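3.2 Packing and storage of returned parcels

The second part of the survey dealt with what households do with packaging once a parcel has been opened. Forms were sent to 200 addresses in Bruvcombe in July, and 131 came back complete. Each household was asked to keep a short diary of parcels received, the type of outer packaging, and where the packaging was put on the first evening. Households that received no parcels were asked to return the form blank, and these are left out of the totals.

Cardboard boxes were by far the most common outer packaging. Padded bags came next, followed by plastic mailers, which were mostly used for clothing. Many households said they kept boxes for a time before flattening them, usually in case the goods had to be sent back.

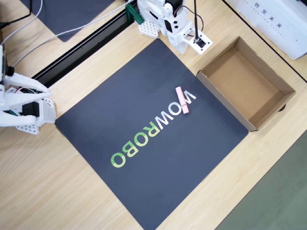 The length of time a box was kept depended mainly on the kind of goods. Boxes for shoes and small electrical items were kept longest. Boxes for food and pet supplies were often put out with the recycling on the same day. Flats with no outside store kept fewer boxes than houses, although the gap was smaller than in the earlier Sarantis survey, which used the same diary form but ran over the winter.

Respondents were also asked where boxes stood while they were waiting to be dealt with. Hallways, spare rooms and table tops were the usual answers. We grouped kitchen tables, desks and workbenches together as "table tops", as the diaries did not always make clear which was meant.
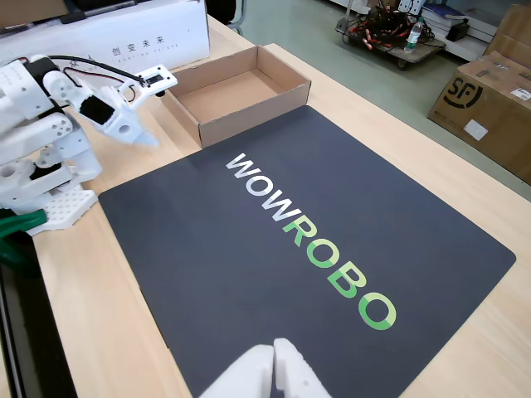 Figure 3. Open box on a wooden table top, beyond a dark mat printed with the word "WOWROBO".

Boxes left on table tops tended to be moved sooner than those in hallways. Several diaries noted that the table was needed for a meal or for homework. Entries that gave a room but no surface were coded as "other" and are treated separately in Section 4.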